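The ad said over 400 items, everything must go, and I've never in my life driven past one of those. So there I was in Ratdale at six in the morning with a thermos and my good jumper on, waiting for Karlijn Cuypers to unlock the side door of what used to be the Molero works.

Karlijn and I go back to our apprentice days (she was the clever one, I was the one who could reach the high shelves). She'd been given the job of clearing out the odds and ends, and she'd saved the grey metal bin for me. "You'll like this one," she said. "It's all bits."

I do like bits! My shed at Kikness is full of them, and my late husband used to say the house was only there to keep the rain off the overflow. But this bin had something about it. The bottom was scratched pale all over, years of things dragged across it and tipped out and tipped back in, and I stood there with my hand on the thin bright edge thinking about all the people who'd leaned over it before me, looking for the one piece they needed.

"Lot 379," said Karlijn, checking her list. "Old Jansen wants 200 dollars for whatever's in there."

"For that?"

"For that."
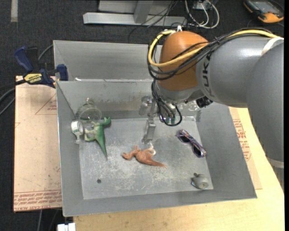 The bin at Ratdale, with the clear vessel in the back left corner.

It was the clear thing in the corner that did it. Glass or plastic, I couldn't tell from where I was, but you could see the metal right through it, and it had a nice round rim. My mum kept one a bit like it on the windowsill above the sink, with a sprig of mint in it, and every January when the heat came it was my job to top up the water before school. I hadn't thought about that windowsill in years. The colour of the light, the tap that dripped, Mum telling me not to slop it on the floor.

I told Karlijn some of this and she went quiet, then she put her pen behind her ear.

"He'd take less," she said. "For just the one piece."

"How much less?"

"Let me ring him."

She wandered off down the hall with the phone – I could hear her laughing, so I knew it was going well – and I poured the last of my tea and started working out where I could get some mint.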